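Riltby Wrist View
Simulated fisheye add-on for gripper policies
Version 3, from the Plusetstead bench

Overview

Riltby Wrist View is a renderer add-on and a training recipe, sold together and seldom bought for the same reason. The add-on puts a fisheye camera on the wrist of a simulated arm and gives you the round picture with the black corners that such a lens produces. The recipe is a way of training a grasping policy on those pictures so that it still behaves when the lighting is poor and half of what it can see is its own hand.

Most simulated kitchens and offices are lit like a dentist's. Objects are matt, colours are cheerful, and the gripper is a tasteful mid-grey that never gets confused with anything. Policies trained there do very well there. We took the opposite view and made everything worse on purpose.

What the method does

Each training episode is rendered twice from the same wrist pose. The first pass is the ordinary one. In the second, the gripper and the object in front of it are pushed towards the same dark, glossy material, and the room lights are moved until the outline of one begins to sink into the other. The policy has to give the same action for both. When it doesn't, the difference goes into the loss, and it learns or sulks.

We call this pair training. Unai Tejada, who wrote most of it, calls it the coal cellar, and the name has crept into the configuration files, where you will meet it as coal_cellar = true.

The second part is a lens jitter. The field of view, the centre of the image circle and the width of the black border are all nudged between episodes. A policy that has memorised where its own fingers sit in the picture gets very little use out of it.

What we measured

The test set is called Hurnley, and it has 2,000 simulated approaches to dark objects in furnished rooms. An approach passes if the gripper closes on the object and lifts it clear without touching anything else. The policy trained on ordinary renders alone passed 49 per cent of them. The policy with pair training and lens jitter passed 1,666 approaches out of the 2,000. Lens jitter without pair training made hardly any difference, to the distress of the person who had spent the spring on it.

The failures that remain are mostly thin edges seen end-on, plus a small and stubborn group in which the policy attempts to pick up a shadow. We have looked at those for a long time. They are quite good shadows.

On the renders that pair training was designed for, the improvement is large. On bright, matt objects it is nothing at all, and if those are what you handle you may keep your money.

In the box

Fisheye camera model with adjustable image circle
Pair training scripts and the settings we used
The Hurnley test set, with scoring
A trained policy, as a starting point
30 days of help by email, answered by whoever lost the toss

Not in the box

A robot. The results on this page are all from simulation, and we make no claim about your arm or your lens. Transfer to hardware is the subject of the Olmedo work, which has its own page and, at present, its own problems.

Requirements

One reasonably recent graphics card for rendering, two if you are impatient. The second pass doubles the rendering bill, a fact that our first draft of this page forgot to mention. Scenes must have separate materials for gripper and object. If your gripper has been welded to the arm as one mesh, it needs splitting first, and the included script does this tolerably.

Known issues

Very small image circles upset the scorer. Keep the border setting below its maximum.
Mirrored surfaces are treated as dark ones if they happen to reflect the gripper.
The progress bar reaches the end some while before the training does. It has been reported. It has been reported often.

Licensing

One licence per lab, any number of machines. Teaching use is free; write to us on a Wednesday, when the post gets opened.

Sample from the wrist camera, dark pass

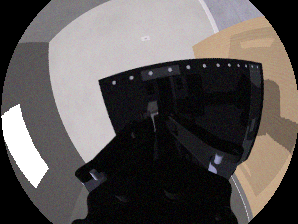

Gwilym: we ran the recipe on our own scenes in June and got a gain, smaller than yours but real. Splitting the mesh took longer than the training. Could the two passes share one shadow calculation when only the materials change? It would save us a good part of the night, and I'd happily test a build.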